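Vommont arm

The Vommont arm is a tabletop robot arm design built by members of Nultia, a shared workshop in Erkbridge. It is usually built in pairs and used for picking up and sorting small objects. The first pair was finished in November, and the parts list is at revision 3.

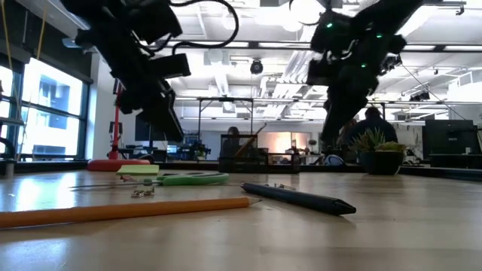

Construction follows a hanging layout, with the arms reaching down from above the work surface. This leaves the table free, though the cables need enough slack to follow each joint. Builders test a new pair with ordinary desk supplies – a pencil, a pen, scissors and a binder clip are typical – before moving on to other parts. A full build uses 876 parts, counting screws and washers.

Joints are driven by separate motors and tuned one at a time. Small, low items are the hardest to grasp, and the design notes suggest slow approaches from above. 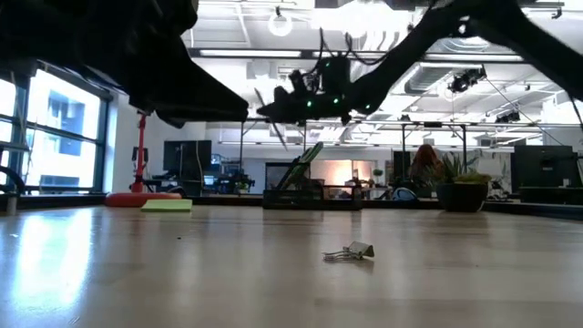 Arm and gripper over the tabletop, with a binder clip and sticky notes.

The gripper has two fingers that close along a center line. Earlier fingers bent under load, and the shape was changed in the Prado revision of the design. A replacement set takes 8 hours to make.

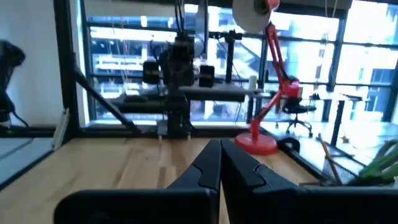 Black gripper fingers just above the tabletop, with a red desk lamp behind.

The build notes were last updated on April 23, 2025.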